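Robot butler still on probation

November 21, 2019

Bustavville — Anyone hoping to hand over the housework by Christmas may want to hang on to the tea towels. Gisturov, a kitchen helper from local firm Polat, needed 7 minutes to put away 2 mugs at a demonstration in November.

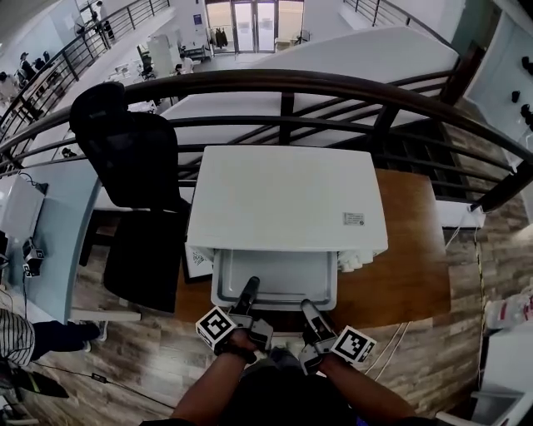
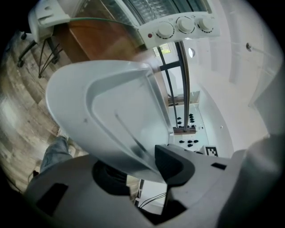
Doaa El Fassi, who tests the machine, rates it below a willing teenager. Small jobs are the trouble. A toaster oven with three round knobs in a row is breakfast to most of us — to Gisturov it's a morning's work. Polat wants 30 chores mastered before it sells any.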